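Wemville Textile Conservation Workshop
Notebook entry, June. Entered by Buppha Tanasarn.

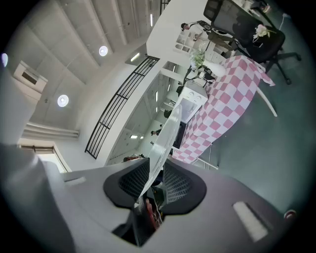

Subject of this entry: trial cleaning of the Munasinghe linens, second group. The first group was reported in the previous entry and the figures there stand, with the exception of the drying time, which should be read as 15 hours.

The present group comprises napkins and one long runner, accession 971, all plain-weave linen with drawn-thread borders. The principal concern is yellowing along the fold lines. There is also a brown ring near one end of the runner, probably tannin, which the owner's family recalls as tea. No written record supports this and the point is left open.

Colour fastness was tested on the embroidered initials before any wetting. A damp blotter was held against each colour under a glass weight. The red thread showed no transfer. The dark blue gave a very faint trace on the second blotter and the test was repeated with deionised water at room temperature, with the same result. The napkins bearing blue thread have therefore been withdrawn from immersion and will be treated by local blotting only.

The remaining napkins were soaked in deionised water in the shallow tray. The water was changed when it had visibly coloured. The first bath came away a pale straw colour, pH 5, and the later baths were progressively clearer. No detergent was used at this stage. The Skuser solution remains under consideration for the runner, but its data sheet is silent on aged linen and I should prefer to see a result on scrap cloth first.

Drying was carried out flat, on polyester film, with the borders eased into line by hand. Pins were not used. One corner of the third napkin lifted while drying and will need to be damped again.

Handling note for colleagues: the drawn threads are weak at the corners, and items must be moved on a support sheet at all times. Lusa netting is stored in drawer 9. Please return it rinsed.

Outstanding: scrap test with Skuser; a decision on the brown ring; replacement blotters, of which the stock is low. The owner has asked whether the fold lines can be removed entirely. I have replied that they will be reduced, and that the linens should be stored rolled on return.

Entry closed at 4.40 pm. Trays drained and the deioniser switched off.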